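Sourdough again. Sorry. I know I said I'd given up.

So in March I let my old starter die. Three weeks in the back of the fridge, pink streak on top, smelled like nail varnish. Binned it, jar and all. Felt awful for a day and then quite free, if I'm truthful. No feeding, no discard pancakes, no flour on the dog.

Then Elie Rawashdeh turned up at my door with a jam jar. She'd been keeping a bit of mine going since I gave it to her, back when we both lived in Akmont. Same starter! I'd completly forgotten. So that's me back in.

What I've changed this time, quickly, as I've got to be out by half eight:

Smaller jar. Much smaller. I was keeping enough to feed a village.

Less water. I was copying a very wet recipe from a course I did in Meratholm and my flour just can't take it. 500g strong white, 340g water, 100g starter, 10g salt. Dough you can pick up without swearing.

Longer in the fridge. Overnight and most of the next day, bake after tea. Tastes miles better, properly sour.

No kneading. Few folds over the first couple of hours, whenever I walk past. I forget one nearly every time and it doesnt seem to matter.

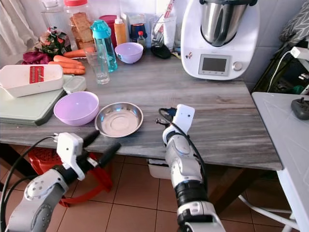 Folding is the bit I get asked about most. Wet your hand, grab the far side, pull it up till it nearly tears, fold it over, turn the bowl, go again. Four turns and leave it alone. You do want a bit of room for it, so something like the big lilac plastic one beats the shallow steel one, where the dough climbs over the rim the second you pull. Plastic scrapes clean easier too I find, though my mum swears by her old china one and her bread is better than mine so what do I know.

First loaf was flat. Second was flat but tasty. Third one went up like a hat and I ate a quarter of it stood at the counter with too much butter.

Still stuck on the crust. Goes soft by morning whatever I do. Tried a paper bag, tried a tea towel, tried leaving it cut side down on the board. If you've got a trick put it in the comments please, I'll have a go at the weekend and report back.

Right, bus.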